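## 4. 원격 조작에 의한 작업 교시

본 장은 Lurkeck 양팔 로봇에 롤러 컨베이어 이송 작업을 원격 조작으로 교시하는 절차를 규정한다. 교시 데이터의 기록에는 Skullia 교시 소프트웨어를 사용하며, 실제 설비에 적용하기 전에 반드시 시뮬레이션 환경에서 먼저 교시를 수행하여야 한다. 직접 교시(로봇 팔을 손으로 잡고 이동시키는 방식)에 대해서는 5장을 참조한다.

### 4.1 사전 확인 사항

교시를 시작하기 전에 다음 사항을 확인한다.

- 조작자는 기본 교육을 이수하고 관리자의 승인을 받은 자이어야 한다.
- 좌우 조작기의 케이블이 제어반의 해당 단자에 체결되어 있어야 한다.
- 비상정지 버튼은 조작자의 손이 닿는 위치에 둔다.
- 기록 장치의 여유 용량은 54 GB 이상이어야 한다.

> **주의**
> 시뮬레이션 환경에서 교시하는 경우에도 실제 로봇의 구동 전원이 차단되어 있는지 확인한다. 구동 전원이 투입된 상태에서 연결 대상을 잘못 선택하면 실제 로봇 팔이 조작기의 움직임을 따라 동작할 수 있다.

### 4.2 환경 불러오기 및 조작기 연결

1. Skullia를 실행하고 **환경 > 불러오기** 메뉴에서 Foulkes 컨베이어 환경을 선택한다.
2. **연결 대상** 항목을 "시뮬레이션"으로 설정한다. 상태 표시줄에 오류 코드 454가 표시되면 좌우 조작기가 서로 바뀌어 연결된 것이므로 케이블을 다시 체결한다.
3. 양손으로 조작기를 잡고 팔꿈치를 자연스럽게 굽힌 자세에서 **동기화** 버튼을 3초간 누른다. 동기화가 완료되면 로봇의 양팔이 조작기의 자세를 따른다.
4. 양팔을 컨베이어 위쪽으로 들어 올리고 좌우 그리퍼를 모두 연다. 이 자세를 교시 시작 자세로 한다.

시작 자세에서는 두 그리퍼의 손가락이 벌어진 상태로 롤러 컨베이어 위에 놓여야 하며, 화면에서 양쪽 그리퍼를 동시에 확인할 수 있어야 한다. 노란색 캡이 달린 흰색 원통형 물체는 왼쪽 컨베이어의 롤러 위에, 분홍색 상자는 오른쪽 위에 표시된다.
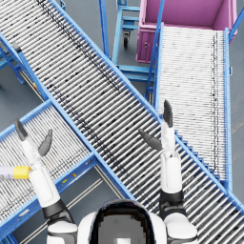
### 4.3 시연 기록

1. **기록 시작**을 누르고 신호음이 울린 후 조작을 개시한다. 신호음 이전의 동작은 저장되지 않는다.
2. 왼쪽 그리퍼를 대상물 위로 천천히 이동시킨다. 손가락의 방향을 대상물의 형상에 맞춘 다음 하강한다.
3. 그리퍼를 닫고, 파지력 표시가 안정될 때까지 팔을 움직이지 않는다.
4. 대상물을 들어 올려 분홍색 상자까지 이송한다. 한쪽 팔로 도달하기 어려운 경우에는 반대쪽 그리퍼로 옮겨 쥘 수 있다.
5. 대상물을 상자 안에서 놓은 후 양팔을 시작 자세로 복귀시킨다.
6. **기록 종료**를 누른다. 시연 결과에 따라 "성공" 또는 "실패"를 지정하고 저장한다.

동일한 작업에 대하여 성공으로 지정된 시연을 26회 이상 확보하여야 한다. 대상물의 초기 위치는 매회 변경하는 것을 원칙으로 한다.

> **참고**
> 조작 중 파지에 실패하였더라도 즉시 기록을 중단할 필요는 없다. 다시 파지하여 작업을 완료한 시연은 "성공(재시도)"으로 별도 분류한다.

> **주의**
> 그리퍼가 컨베이어의 측면 레일에 접촉한 시연은 학습에 사용하지 않는다. 실제 설비에서 같은 동작이 재현되면 손가락이나 레일이 손상될 우려가 있다.

### 4.4 기록 검토 및 전송

1. **기록 목록**에서 시연을 선택하고 재생한다.
2. 시작 부분과 끝부분에 불필요한 정지 구간이 있으면 **구간 편집**으로 제거한다. 파지 직전과 직후의 구간은 삭제하여서는 아니 된다.
3. 검토가 끝난 시연을 선택하고 **전송**을 눌러 Homine 학습 서버에 등록한다.
4. 전송 완료 메시지를 확인한 후 조작기의 동기화를 해제하고 거치대에 올려놓는다.

전송이 중단된 경우에는 해당 시연이 "대기" 상태로 보관된다. 네트워크 연결을 복구한 다음 3번 단계부터 다시 수행한다.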